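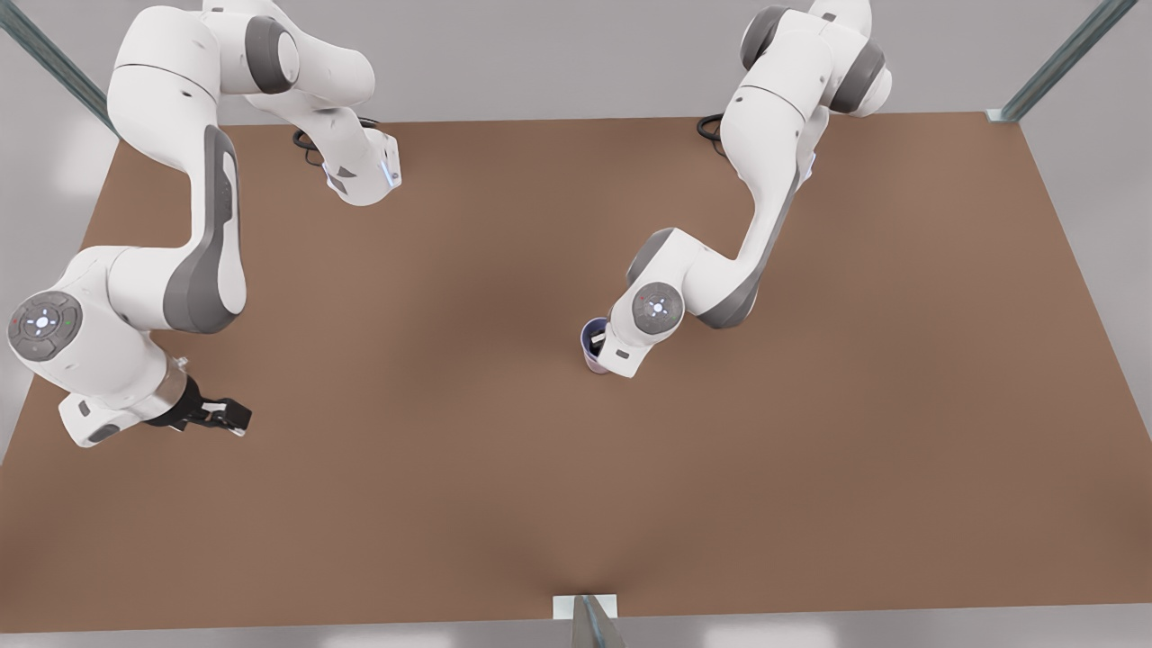

Table oil is sold on promises, and Okari Hardwax makes more of them than most. The label says one coat, no sanding between, safe for food in a day. I've bought enough tins over the years to doubt all three. What I wanted was a flat, matte top in a reddish brown, like the one in the picture, and most oils that say matte on the lid dry with a shine you can see from the doorway. Okari's Clunbridge shade does come out flat. I'll give it that much.

Category: Home > Wood Care > Oils & Waxes

April, by R. Ó Néill

The one-coat claim is a stretch. On new oak you might get away with it. On an old pine kitchen table that has had years of spray polish, the first coat sank in at one end and sat on top at the other. I put on a second and it evened out, mostly. The maker says a tin covers 148 square feet. Mine ran out well short of that, and I wipe thin.

Is it tough? Tougher than plain linseed. Red wine left overnight wiped off. A hot mug left a pale ring that faded after a week or so, though I wouldn't try it with a pan. The tin says nothing about heat, and I'd like it to.

The Flakham shade is the same oil with more gray in it. On pine it looks like driftwood, or like dishwater, depending on your mood. Buy the sample pot first. The color chart is close for Clunbridge and a long way off for Flakham.

Sizes: small tin, large tin, sample pot
Finish: matte
Shades: Clunbridge, Flakham, clear
Clean-up: mineral spirits
Lay used rags flat outdoors to dry. Oily rags can catch fire by themselves in a pile.

The large tin skins over once opened, so get two small ones unless you have a whole floor to do.

Contact us | Shipping & returns | © Ó Néill Wood Care | Back to top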